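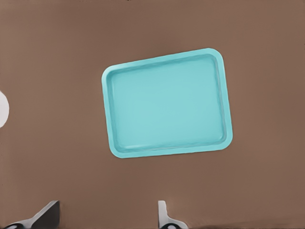 July 3, 2023

I spent most of the last winter writing rules. In January our group at Zorkberg received the task to prepare a short standard for two-arm handling in simulation, and I was the one who had time, so it became mine. The first version had 202 lines. The version we use today fits on 2 pages, and I want to write down what stayed in it, before I forget why we argued so much.

The first rule concerns the start state. Before an episode begins, the trays must be on the table and the grippers must be free. We allow a tray to be turned by a few degrees. At the beginning I wanted all trays perfectly straight, and my colleagues from Correa did not agree. They said that a program which only knows straight trays has learned the picture of the table and nothing about the trays. I was a little offended, but I changed the text.

The second rule is about names. "Left" and "right" always belong to the robot, also when you look at the table from the other side and everything is reversed. We lost many hours with this one. In my own notes from the winter, the two arms are exchanged in 4 different places, and I still find old comments that I cannot trust.
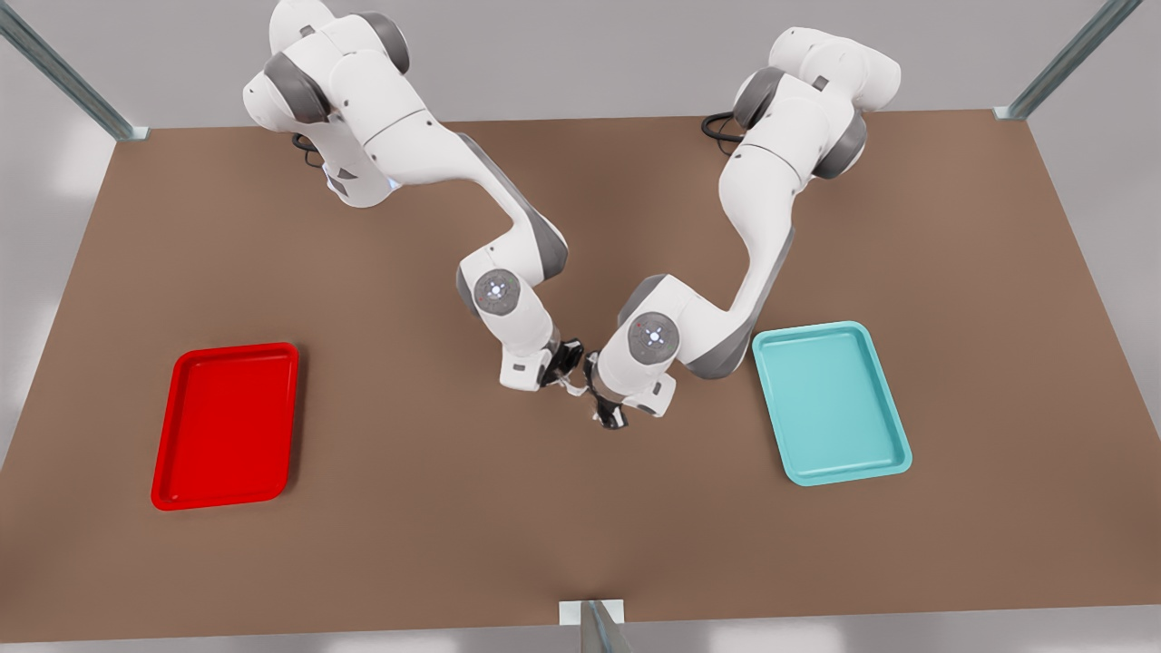 The third rule is the one I like the most: when both grippers come to the middle, there must be a minimum distance, and it must be written in the task file. It is not enough that somebody remembers it. In simulation a collision costs nothing, you press reset and drink your coffee. For this reason people become careless, and later they carry the same habit to the real cell. We went through 821 old episodes from the Tritivow project, and in many of them the distance was not recorded at all. I had to mark them as "unknown", which hurt me, as some were very nice runs.

The fourth rule says what counts as "placed". A part is placed when it lies on the floor of the tray, inside the rim, and no finger touches it. 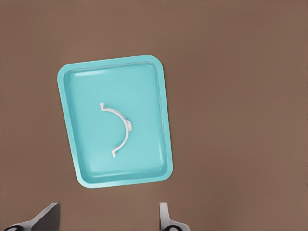

Touching the rim is not placed. Hanging over the rim is also not placed, even if it looks stable. For curved parts we do not ask for a certain direction, unless the next step needs it, and then the next step must say so in its own file.

There is still an open point about color. Vovanen wants the tray color to be fixed for each type of part. I would prefer to leave it free and give each tray an identifier. We will discuss it again after the summer break, and I will update this post when the text is changed.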